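Vikik (signalling protocol)

Vikik is a signalling protocol for voice and video calls over the internet. First draft dated 2020-05-12. Meant as a lighter stand-in for SIP on small office networks. Maintained by the Takham project.

Design

Runs over one encrypted connection. Call set-up takes 2 messages, tear-down one more. Text based, headers kept short.

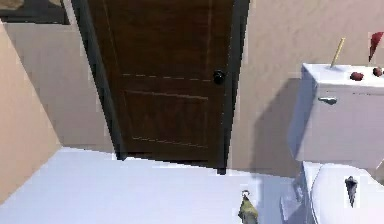
Sessions in Vikik are either open or closed, no half states. The draft calls this the door rule. A shut door like the brown one with the round black knob is the usual picture of it: no media passes untill the far end opens the session. Timeout is 10 seconds by default.

Codecs are not part of the protocol. Left to the endpoints, wich has caused some trouble with older handsets.

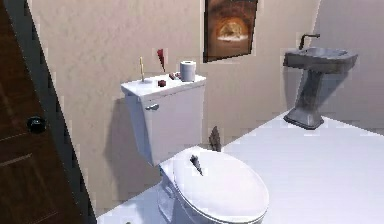
Transcoding gateways such as Uko get round this, at the cost of extra delay. Version 9 of Uko handles up to 2,000 calls at once.

Use

Mostly internal phone systems. The Tosh softphone added support in January. No emergency call routing as yet.

Related articles
Uko (gateway)
Tosh (softphone)
Session signalling
Takham project

Contact | Copyright Takham | Back to top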